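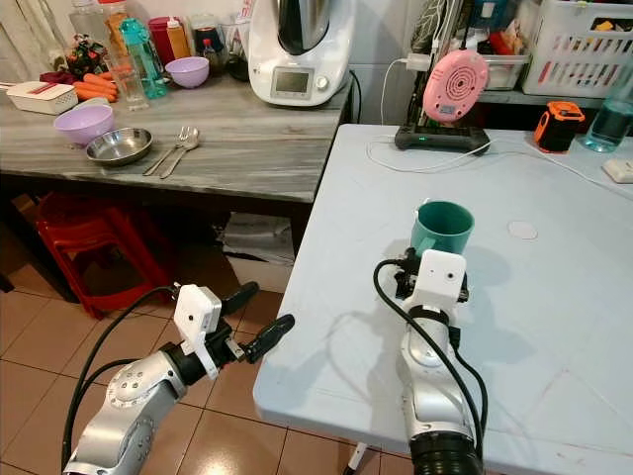 Right gripper holding the teal mug upright over the blue table, left one open. Head cam.

June, Wiltumcombe bench, start 4:10 pm

Picking up from Tamsin's notes. New jaw pads on the right, old ones still on the left so we have something to compare against. Left arm does nothing in this block except sit out of the way with jaws open. Want to give it the bowls later.

Mug grasp, right arm. Closing current down to 300 mA from whatever Digby left in there (he had it at 484, wrote it on the tape, no units, thanks Digby). At 300 the mug creeps a bit when the wrist rolls. Went up in small steps, stopped at 350ish, no creep I could see. Leave it there til the pads wear in.

Handle: keep it facing left before closing. If the handle ends up between the jaws the fingers skew and the current trips early. Maihi script doesn't know about handles at all, it just goes for the middle of the blob. Added a yaw offset of 58 deg by hand. Ugly. Needs to come from the detector.

Wrist cam - mug is right on top of the module when held, so the view is mostly teal. No use for placing. Used head cam only for the put-down. Shadow of arm + mug lands on the table to the right and the segmenter took it for part of the mug twice. Tried raising the threshold, lost the mug. Put it back. Diffuser on the lamp next time, cheaper than fiddling with code.

Cable: the black one down the right arm is fine through the range I used but it goes tight if the elbow folds all the way. Do NOT run the Zetus homing routine until theres more slack in it. Soft limit set in the config, commented.

Runs: 6 with the current pads. Four clean, one bad yaw (before the offset), one I hit stop myself beacuse it was heading for the charging base. That base needs to be in the keep-out map. Same for the water bottle at the far edge.

Joltach driver dropped the left gripper once on startup, came back after a power cycle. Second time this month. Swapped the USB lead, logging it in case.

To do
- slack in right arm cable, then homing
- keep-out boxes for the blue table
- bowls off the counter w/ left arm, lilac one near the front edge first
- fork and spoon are a different problem, flat on the counter, fingers too thick. Tamsin has a thin tip drawn up, print in PETG
- ask Digby what 484 was

Stopped 6:30. Config saved as mug_pads_b, old one kept.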